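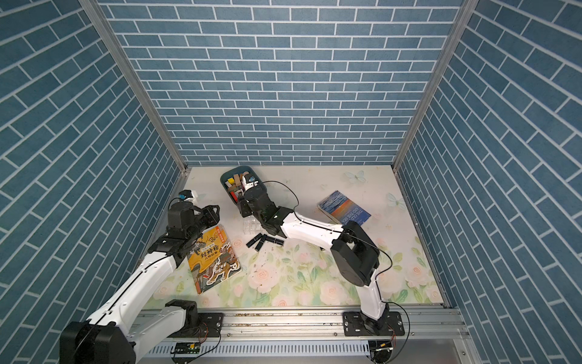
Ticket: Pick-from-bin episodes, right arm scores well on our cell and badly on yours
Project: Nigam
Opened by: Clernbridge cell operator
Assigned to: Flollcombe data support
Opened: October 2022
Status: Open, waiting on vendor
Severity: Medium (we asked for High)

Summary

We sent 199 episodes of the bin task. Your checker accepted nearly all of them. The policy trained on them reaches into the basket, closes on nothing, lifts, and carries the nothing away with great confidence. Your first reply said we need more data. We would like to see some evidence for that before we spend another week on the leader arms.

Setup

Two arms on the front rail, one camera on each wrist, one fixed camera looking at the whole cell. Blue brick panels on the walls, rose and butterfly sheet on the floor. Teal basket of wooden blocks at the back, the clear compartment box and the black tubes in front of it. Two books as distractors, the yellow 封神榜 one on the left and The Old Man and the Sea on the right. Right arm picks from the basket. Left arm is supposed to stay up and out of the way until the handoff.

Recorder is Bidevwood, default settings, 30 frames per second on all 3 cameras.

Log

Entry 1 (Clernbridge)
Replayed a batch of accepted episodes by eye. In a good share of them the right gripper goes into the blocks, closes, and comes up empty. The operator tries again and gets one. The checker marks the whole episode as a success, empty grab included. If the policy is copying what it was shown, it is doing a fine job.

Entry 2 (Flollcombe)
Retries are normal in demonstrations and help the policy recover. Please confirm floor pattern and wall panels match the setup sheet. Recommend collecting a further set with different distractors.

Entry 3 (Clernbridge)
Walls and floor match the sheet. We understand the recovery argument. Recovery means the policy notices that it missed. Ours doesn't notice, so either the retries are too rare to matter or it can't see the difference. We asked which, and the answer was distractors. We don't follow how a different book cover would help the gripper know whether it is holding a block.

Entry 4 (Clernbridge)
Looked at the right wrist stream alone. Once the gripper is down in the basket, the wrist view is mostly blocks, and a block between the fingers is hard to tell from a block behind them. The natural wood and cream ones are worst. Red is easier. The fixed camera is no help at that depth, the basket wall and the gripper are in the way.

Entry 5 (Flollcombe)
Gripper width should resolve this. Is gripper state included in the observations?

Entry 6 (Clernbridge)
It is in the recording. It is also late. We lined up the logged width against the wrist video on 44 episodes and the width trails the picture on every one. The right arm is worse than the left. We swapped the cables at the controller boards and the delay stayed with the right arm's channel, so we are not very interested in being told to reseat the connectors again – we have reseated the connectors.

Entry 7 (Flollcombe)
Timestamps are assigned on arrival by Bidevwood. Small offsets are expected and the model will learn to compensate.

Entry 8 (Clernbridge)
It might, if the offset were constant. It drifts over the length of an episode, and it resets at the start of the next one. We have attached the plots. "The model will learn to compensate" has now been the answer to two tickets from this site and it was wrong on the first one.

Entry 9 (Clernbridge)
Tried our own fix in the meantime. Restamped the width readings at the driver, cut everything before the last successful close, and retrained on what was left. Fewer empty carries. Still some. We don't claim this proves the clock is the whole problem, as we changed two things at once, which was careless. Will rerun with only the restamp.

Also swept the floor sheet. Brown specks collect in the middle, under the arms, and somebody here was sure the policy was keying on them. We saw no change afterward.

What we want from Flollcombe

An option in the recorder to stamp at the driver.
A checker that flags an empty close, or at least reports how many there were per episode.
A straight answer on whether your reference results for this task came from raw episodes or trimmed ones. The write-up doesn't say.

We are holding off on new bin episodes until the first item is settled. The left arm tasks are going ahead as planned.

Entry 10 (Flollcombe)
Passed to the recorder team. Can you send the raw logs for the 44 episodes, before restamping?

Entry 11 (Clernbridge)
Uploaded to the Nigam share, in the folder named raw_right_width.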